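Horninwood Battlefield Trail: Visitor Audio Guide
Section 4. Setting up your handset and starting the walk

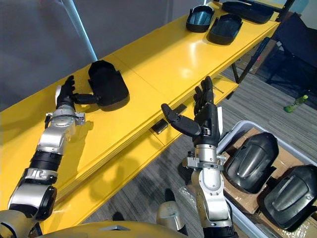 Yellow two-tier table with black metal legs.

Read this section before you leave the visitor centre. The handset has no mobile signal and cannot be topped up with new recordings once you are on the trail.

4.1 Starting the handset

1. Hold down the side button until the screen lights up.
2. Choose your language with the arrow keys and press OK.
3. Choose a route. The Ridge Route is for walkers. The Village Route is level and suitable for wheelchairs and pushchairs.
4. Plug in the earphones and press Play. You should hear the welcome message, read by Dymphna Horgan.
5. Adjust the volume until you can hear the message and the people near you at the same time.

Note: If the screen shows code 64, the handset has not been reset after its last hire. Take it back to the desk and ask for another.

4.2 Following the Ridge Route

1. Leave by the rear gate and follow the gravel path to the first marker post.
2. Enter the number on the post and press OK. The recording starts after a short pause.
3. Listen to the end, then walk on. The handset will not move to the next stop by itself.
4. At the Alvarado cairn the path divides. Keep left for the burial ground, or right for the viewpoint over Narkent.
5. At the viewpoint, enter 881 for the longer account of the retreat. This recording is not tied to a marker post, and you can play it again from the café terrace if the weather is poor.

Caution: The descent from the viewpoint is steep and the stone is slippery after rain. Take out your earphones before starting down.

Caution: Do not climb on the cairns or move any stones. Several of them mark graves. If you find a button, a cartridge case or anything else on the ground, leave it where it is and tell the desk the number of the nearest post.

4.3 Following the Village Route

1. Leave by the front door and cross the road at the lights.
2. Follow the brass arrows set into the pavement as far as the old Jellevico mission house.
3. Enter 2 at the mission house door. The recording covers the field hospital and the families who sheltered there.
4. Return the same way, or wait at the stop opposite for the shuttle.

Note: The mission house is still used for worship. Switch to earphones if you have been using the loudspeaker, and keep to the marked area — the side chapel is private.

4.4 Returning the handset

1. Press Stop and unplug the earphones.
2. Place the handset in the return slot beside the desk.
3. Collect your deposit slip.

After closing time, use the locked box by the car park. Deposits for handsets left in the box are refunded to your card the next working day.

For group hire or a replacement slip, ask for Caoimhe Kinsella at the desk or dial extension 2977 from the lobby telephone.

Text last revised April 2, 2024.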